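How Do You Teach a Robot to Pick Up a Sock?

Ask a robot to weld a car door and it will do the job the same way all day long. Ask it to pick up a sock and it may get stuck. This page explains why, and how a team at the Liditz robot lab is trying to fix the problem.

Why socks are hard

A car door is stiff. It keeps its shape when you move it, so a robot can be given exact instructions: go here, turn this much, stop. A sock is different. Drop it on a bed and it lands folded. Drop it again and it lands folded another way. It might be twisted, or inside out, or half under a pillow.

Engineers call things like socks, towels and ropes "deformable objects." Deformable means the shape can change. There are so many shapes a sock can make that no one could write a rule for each of them.

You don't need rules for socks. You have been handling them since you were very small. You look, you reach, and your fingers adjust when the cloth slips. Most people can't even explain how they do it.

Learning from people

Lorcan Flanagan works at the lab, and his project is called Lesteo. The idea behind it is that a robot could learn from watching many people do the same kind of job. This is called "learning from demonstration." A demonstration is when someone shows you how.

There is a catch. Your hand has four fingers and a thumb, with lots of joints. A simple robot hand has two fingers that open and close. If the robot watches you use your own hand, it sees moves it cannot copy.

So the people in the project don't use their bare hands. They hold a tool called a gripper, which has two fingers like the robot's. A camera rides along on the tool and records what is in front of it. When a person picks something up this way, the recording shows the job from close to the robot's own point of view, done with the kind of fingers the robot has.

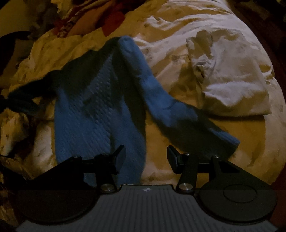
The gripper's two fingers on either side of one leg of a blue knitted sock.

The recordings are made in bedrooms, kitchens and laundry rooms, with the things that are found there. A lab table with one sock under a bright lamp would be easier to film. But a robot that has only seen a sock on a plain table may not know what to do with a sock on a wrinkled comforter. The wrinkles can look like part of the sock, and so can the shadows. Dim rooms, patterned blankets and pillows all help the robot learn which part is sock and which part is not.

From recordings to robot

After the recording comes the training. The videos go into a computer program that looks for links between two things: what the camera sees, and what the person does next with the gripper. For example, people tend to move the open fingers to either side of the cloth before they close them. The program isn't told this. It finds the pattern by going through the recordings again and again.

Training in this project takes 2 days on a large computer. Then the program is copied to a robot arm, and the testing starts.

What the team found

In August the team ran a test with a robot arm named Langat. They wanted to know if recordings from many rooms were better than recordings from a single room. They trained two programs. The first learned from one room only. The second learned from 15 different rooms. Both had the same number of recordings, to make the test fair.

Then each program got 31 tries at picking up a sock in a room it had never seen. The one-room program picked up the sock 14 times. The other program did it on all but two tries – a big improvement from changing nothing but the places.

Lutz Reuter, who ran the test, says the misses were useful too. Both times the gripper closed on the bedding along with the sock. The team now plans to record more examples of thin cloth lying on thick cloth.

What it can't do yet

The robot can't find the matching sock. It can't turn a sock right side out, and it is slow. It also doesn't know what a sock is for. It has learned how to grab one, and that is all.

Try it yourself

Get two wooden spoons and a sock. Drop the sock on your bed. Hold one spoon in each hand and try to pick up the sock using only the spoons. Do it ten times and drop the sock a new way each time. Write down how many times it worked. Now put the sock on a bare table and do ten more. Were your two scores different?

Words to know

Deformable: able to change shape.
Demonstration: showing how something is done.
Gripper: a tool or robot hand that holds things.
Training: the part where a computer program learns from examples.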